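ロボットが手をはなさなくなった日
なぜ機械は「止まる」ことを教わるのか

パソコンは、こわれたり古くなったりすると、分解されて部品や金属に分けられます。クラークネス（Clurkness）という町の工場では、この分解の仕事を人とロボットがいっしょにしています。ロボットの名前は「ガショー（Gashaw）」。2本の指で物をつかむロボットです。

5月のある朝、ガショーに問題が起きました。パソコンの中の部品をつかんだまま、はなさなくなったのです。

ガショーは、指にかかる力をセンサーではかっています。部品が引っかかって力が大きくなりすぎたら、引くのをやめて指を開く決まりでした。ところがその朝は、力が大きくなっても引きつづけました。パソコンの箱ごと、台の上をずるずると動きだしたのです。

近くにいた係のイェシ・シフェラウさんが、赤い非常停止ボタンをおしました。ガショーはすぐに止まりました。けがをした人はいませんでしたが、パソコンの金属のわくが曲がってしまいました。

原因は、センサーにつながる細い線でした。線が切れかかっていて、力の数字が正しくとどいていなかったのです。コンピューターには、いつも「力は小さい」と伝わっていました。人でいえば、指先がしびれて、どれくらい強く引いているかわからないようなものです。
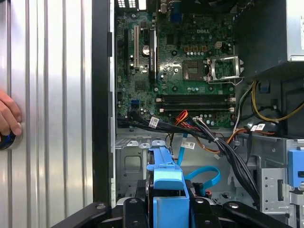
ふたを開けたデスクトップパソコンと、ロボットの黒い指。左では人の手が、外したパネルの丸い部品に指をかけている。

パソコンの中は、ロボットにとってむずかしい場所です。緑色の基板には小さな部品がびっしりならび、そのそばを何本ものケーブルが通っています。つかみたい部品のすぐ横に、引っぱってはいけない線があることもめずらしくありません。力をはかるセンサーは、見えにくいところで何かが引っかかったときに役に立ちます。

もうひとつ大切なのは、人の手です。ロボットと人が同じパソコンに手をのばす仕事では、ロボットがまちがえると、人の指がはさまれるかもしれません。

工場では、直し方をこう決めました。

まず、切れかかった線を新しくしました。次に、センサーの数字がおかしいときは「力は小さい」と考えずに、「わからない」と考えて止まるようにプログラムを変えました。さらに、毎朝仕事の前に、ガショーにばねをつかませて、力を正しくはかれるか調べることにしました。

「わからないときは止まる」という考え方は、ロボットのほかにも使われています。たとえば鉄道の信号には、こわれたときに赤になるように作られたものがあります。このようなしくみを「フェイルセーフ」といいます。

プログラムを作りなおしたヨセフィン・ファン・ローンさんは、直したあとに200回のテストをしました。わざと線をぬいたり、部品を動かないようにしたりして、ガショーが止まるかどうかをたしかめたのです。そのうち21回は、止まるのが決めた時間よりおそかったので、もう一度プログラムを直し、はじめからテストをやりなおしました。

ことばのメモ
基板：電子部品を取りつけた板。
センサー：力や光、温度などをはかる部品。
非常停止ボタン：あぶないときに機械をすぐ止めるためのボタン。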